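Westora tabletop sorting kit, two months in

Posted Sunday, March 19, 2023

Quick one before I have to give the bench back. Been meaning to write up the Westora kit since the gripper fingers got swapped, and people keep emailing me, so. Not a full teardown. No charts.

What you get: gripper fingers, wrist camera, mounting plate, the software license, a bag of screws (too many of one size, not enough of the other), and a printed manual that is already out of date. No arm — bring your own. Price when I ordered was $2160. Shipping from Zitstead extra, and they do not tell you that till the last page of checkout. Annoying.

Setup. Took an evening and a morning. Plate goes on fine. The camera cable is short, plan your routing first or you'll be taking it all off again like I did. Calibration wizard froze twice, third time ok. Firmware 212 fixes that supposedly, I'm on it now and no freeze yet.

Grip is the good part. Round stuff, soft stuff, play food, kitchen bits, it mostly just closes and holds. The old Peeters fingers I had would squirt anything curved right out the side. These don't.
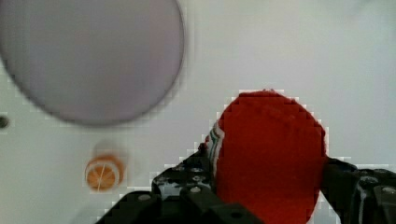 Force setting matters a lot tho. Default is too high for anything squishy, drop it by a third and start there. You do it per object class in the app, buried under two menus. Would love a knob. The screws on the fingers want a check every week or so — mine backed out a hair after the first long run and the grip went crooked before I noticed.

Camera is the weak part. Anything near the lens goes to mush, edges go blocky when the stream is busy. Fine for "is something in the fingers," not fine for telling two similar items apart up close. I ended up leaning on a second camera overhead for the actual picking decisions, wich the kit supports but does not include. Budget for that.

Numbers, for those who asked: 3418 picks logged, 919 of them on the new fingers. I didn't keep a clean fail count on the old ones so no comparison, sorry. Misses on the new ones are nearly all flat things lying on the table. Thin slices, plates. It wants height to grab. If your job is mostly flat items, look at suction, Stosholm has a decent cup set.

Cables. Ugh. Clip the long one down or it wanders across the work area and the overhead view loses whatever is under it. The kit comes with two clips. Buy more. And leave slack at the wrist, a tight cable there will fight every rotation.

Support: slow but real. Answer in three days, from a person who had read my question. They say a longer camera cable is comming in April.

Keep or return? Keeping. Four out of five for the fingers, two for the camera, call it three and a half. If they sold the fingers alone I'd say just get those.

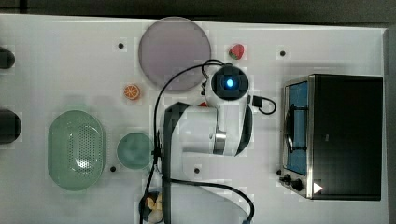 Menaka Kodikara wrote in to say the fingers are sold alone, only not on the website — you have to email and ask, and she got hers inside a week. She also disagrees on the force setting. Says dropping it by a third was too much with her heavier jars, they slid on fast moves, and she'd slow the arm down before touching the force at all.

Fair. I don't have jars to test with. Will try the slower speed if I get the bench back next month.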